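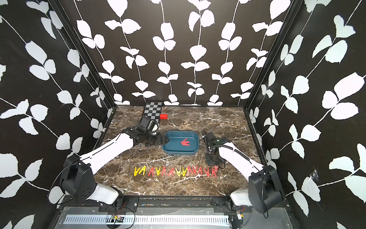

Red clothes pegs in a teal tray.

Looking after golf kit at home
2 min read
February, by Zoila Chambi

Wash grips in warm water with a drop of washing-up liquid, then dry them with an old towel. Not the good towel. I have had that conversation.
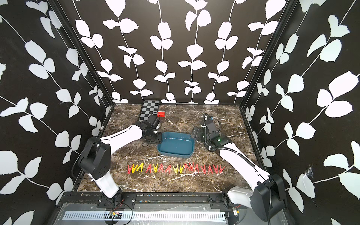 The teal tray on the marble top.

Stuff wet shoes with newspaper and keep them off the radiator — the leather cracks, and a new pair cost me 137 pounds. Change the paper at bedtime.

Peg gloves out by the cuff, flat, away from the sun.
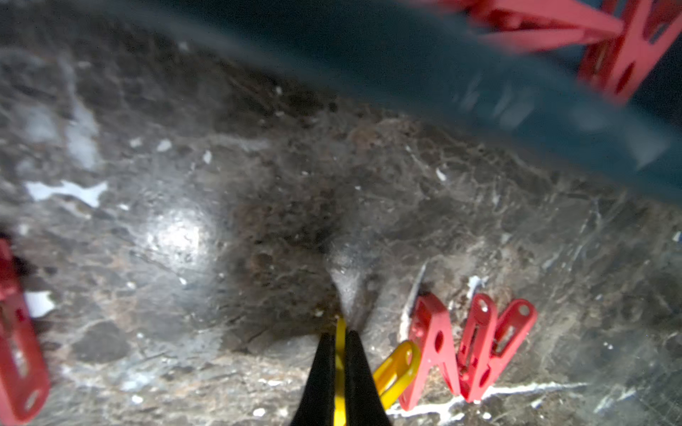
Soak muddy tees in a jam jar. Giuliana Giraldo boils hers, but she also irons socks.

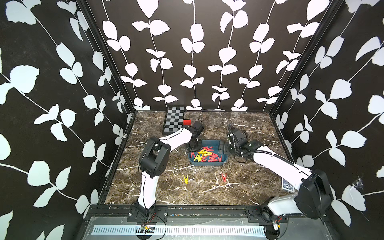
Scrub the grooves of your irons with a toothbrush on Thursday if you play at the weekend. Mark the toothbrush clearly and keep it in the shed.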